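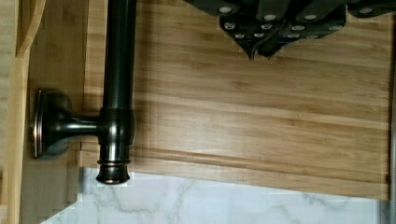
The Edness Household Arm Practice Kit is a printed rule book of 26 rules in six sections, sold with a set of record sheets and intended for groups that operate a robot arm in a home kitchen. It was reviewed for Estton by Lộc Trịnh. Section 2 asks the operator to list every fixed object within reach before the arm is powered, and to note its finish. The rule is well placed. Dark, glossy metal, such as a bronze rod ending just above a white marble-patterned counter, should be entered on the sheet by name and not left under "other."

The section on clearance is the strongest in the book. It treats plumbing as a no-contact item unless the task plan says otherwise, and it requires a second person to approve any exception.
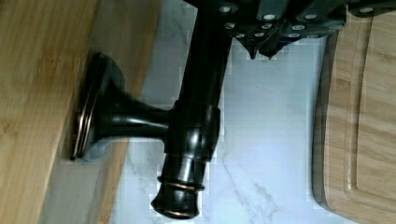 Gripper fingertips near the upright tube of a faucet.

The wording on approach speed is less satisfactory. The book gives one limit for the whole work area, while the older Winico guide sets a lower limit near fixtures. We prefer the Winico approach and have asked Edness to consider it for the next printing.
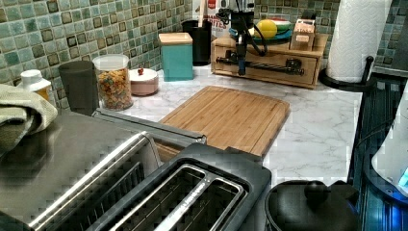 Page last changed: 2022-04-20

Section 4 covers ordinary household clutter. Towels, cords, lidded jars and food are each given a line on the sheet, and small appliances must be unplugged unless the task needs them. Drawers have their own rule - the operator records whether each one is open or closed at the start and at the end of a session.

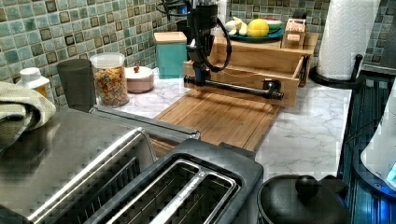

The same rule asks that the path of the arm be checked again whenever a drawer changes position, and that the check be signed. Our operators found the signature box too small, and the sheets do not leave room for remarks.

The kit costs $900, with two sets of record sheets included. Estton considers it suitable for supervised work. Groups already using the Winico guide may wish to buy the record sheets alone, which Edness supplies on request.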